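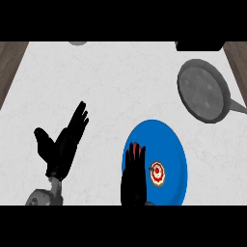
Minutes of the September build night at the Busside workshop, written up by me because I lost the coin toss again. We spent the first half hour on the simulator, and Kojo Amegashie had plenty to say, as he wrote most of the kitchen. He has the counter in now, with the marble pattern, and both arms loaded with the new hands. The right hand is the one we argued over. It's planted on the left half of the blue plate with the little pizza right beside it, and the question was whether the planner should ever be allowed to put a palm down on a plate like that. Kojo says fine, it's a legal contact. I say I wouldn't want it done to my dinner! We agreed to add a penalty for palm contact and see if the arm still finds a way to the food.

Left arm. I asked if we could park it lower when it isn't doing anything, as it's hovering over the counter well away from the plate. Amissah (that's the planner, for anyone new on the list) picks its own rest pose and I haven't found where that's set. Kojo thinks it's in the startup file. He'll look, and if he can't find it we'll hard-code one and feel bad about it later.

The frying pan stays in. There was a move to take it out until plates work properly, but I like having that long handle over on the right for the arms to deal with, and I was loud about it. No vote needed.

On to the real arms. The Bundby frame is bolted to the bench at last and the left shoulder turns without that awful clicking. The right shoulder still clicks. I've had it apart twice and I'm fairly sure it's the bearing seat, so I'll print a new one before next time. Print time is about 7 hours, so please don't grab the big printer after supper without asking me — I mean it this time.

Money. We have 300 dollars in the parts tin. The replacement finger cables from Galell come to 80, and everyone was fine with that, so I've ordered them. Wrist motors got put off again. Kojo wants to see the current ones fail first, which they will.

Simulator runs: the overnight batch got through 53 before the laptop went to sleep. I have now turned off sleep. I had said I'd turned off sleep last month as well, and that's in the minutes, so fair enough.

To do before next time:
Kojo — palm penalty, rest pose for the left arm
Me — bearing seat, cables, check the laptop stays awake
Whoever has the small hex keys — bring them back, please

We stopped at 9:40. Next meeting is same place, same time, and it's my turn to bring snacks.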